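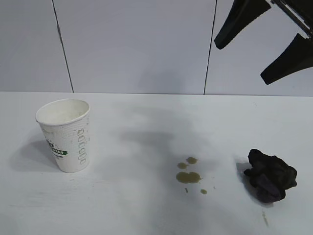

Driving Instructor (Behind the Wheel), Vareo Driving School
Location: Pettigrew and surrounding area
Hours: full time or part time
Reports to: Keisha Thibodeaux, Lead Instructor
Apply by: 10/9/24

Vareo Driving School teaches teenagers and adults to drive in Pettigrew and the towns along the river road. We are hiring two instructors for in-car lessons. One position is full time. The other can be part time and would suit a person who is free in the late afternoon and on weekends.

Most of our students are high school juniors and seniors working toward a first license. Roughly a third are adults. Some of them have never driven, some held a license in another country and need to get used to the rules here, and some stopped driving after a crash or an illness and want to start again. You would teach all of these groups. We don't assign instructors by age group unless a student or a parent asks for it.

What the job involves

You will give lessons in a school car with a passenger-side brake and an extra set of mirrors. A standard lesson is 50 minutes of driving, with time before and after to talk with the student. A full-time instructor usually gives 19 lessons in a week. The rest of the paid time goes to travel between pickups, lesson notes, road test appointments and a weekly staff meeting.

Students are picked up at home, at school or at work, and dropped off at any address inside our service area. Bookings and route changes come through Drestano, our scheduling system, which runs on a phone that we provide. You need to check it at the start of each shift and between lessons. You are not to look at it while a student is driving.

After each lesson you fill in the Grader, our progress sheet. It covers 9 skill areas, from moving off and stopping through to freeway merging, and each is marked as introduced, practiced or independent. Students and parents can see the sheet, so notes have to be readable and fair. "Needs work on left turns" doesn't help anybody. "Turned into the far lane twice at Mill and Second, corrected on the third try" does.

You will also take students to the road test. This means a warm-up drive, waiting at the test site, and driving the student home whatever the result. If a student fails, you go over the examiner's sheet with them and book the next lesson.

Routes and conditions

Pettigrew has one traffic circle, a rail crossing with poor sight lines on the east side, and a long hill with a stop sign at the top. Every student drives all of them before we sign off on a road test. Freeway practice starts from the on-ramp south of the fairgrounds. Instructors are expected to teach in rain and after dark. We cancel for ice, and the decision to cancel is made by the lead instructor or by whoever is in the car. You will not be asked to explain yourself for turning back.

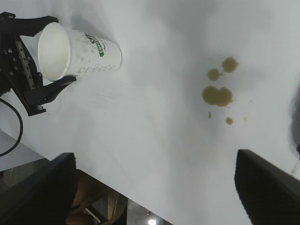
Parallel parking is taught on the street, with cones used only for the first attempt or two. We used to do all of it in the church parking lot and students had trouble when they met a real curb, so we changed the order of the lessons.

Training

New hires who already hold an instructor license spend their first week riding along with Keisha and with Juraj Skála, who handles most of our adult students. You then give lessons with one of them in the back seat until both of you are satisfied. For most people this takes a couple of weeks.

If you don't have an instructor license, you can still apply. We pay for the classroom course, the written exam and the background check. We ask you to stay with us for a year after you are licensed. If you leave before that, part of the course fee comes out of your final pay, as set out in the offer letter. The next course we can place people in begins in January. Until then there is paid office work answering phones and setting up student files, and you can ride along on lessons where the student agrees.

What we require

A valid driver's license, held without a break for at least five years.
A clean driving record. One minor ticket is not a problem, but tell us about it when you apply.
High school diploma or equivalent.
Ability to pass a background check and a drug screen.
Ability to sit in a car for several hours a day and to get in and out of it many times.
Clear spoken English. You will be giving directions to a nervous person at an intersection and they have to understand you the first time.

Useful but not required

A second language, Spanish in particular.
Experience driving a bus, a delivery route or an ambulance.
Experience teaching, coaching or working with teenagers.
Being able to teach manual transmission. We have one manual car and Juraj is the only one using it at present.

Pay and benefits

Pay is hourly and depends on experience and on whether you are already licensed as an instructor. The range is given at the first phone call. You are paid for late cancellations and no-shows at the full lesson rate. Full-time staff get health insurance after the first two months, paid vacation and six paid holidays. Part-time staff get sick leave based on hours worked.

School cars stay at the lot behind the office overnight. The school covers gas, washing and maintenance. Each instructor does a short check of tires, lights, mirrors and the passenger brake before the first lesson of the day and signs the card in the glove box. Personal use of the cars is not allowed, including for lunch trips outside the service area.

Schedule

The full-time schedule is five days, one of them a Saturday or a Sunday. Start times are late morning during the school year and earlier in the summer. The part-time schedule is settled with each person. We are busiest from the end of school until the middle of August, and vacation during that stretch is limited to one instructor at a time.

How to apply

Send a resume and a short letter to Keisha Thibodeaux at the office, or leave them at the front desk during opening hours. In the letter, tell us about a time you taught somebody to do something, and how you went about it. It does not have to be about driving. Include the names of two people we can call.

Applicants we want to meet will be asked in for an interview and a drive. In the drive, you take one of our cars around a test route, and then switch seats and give directions to Keisha or Juraj, who will play the part of a student and make some mistakes. Bring your license and wear flat shoes.

Everyone who applies will hear back, by phone or by mail.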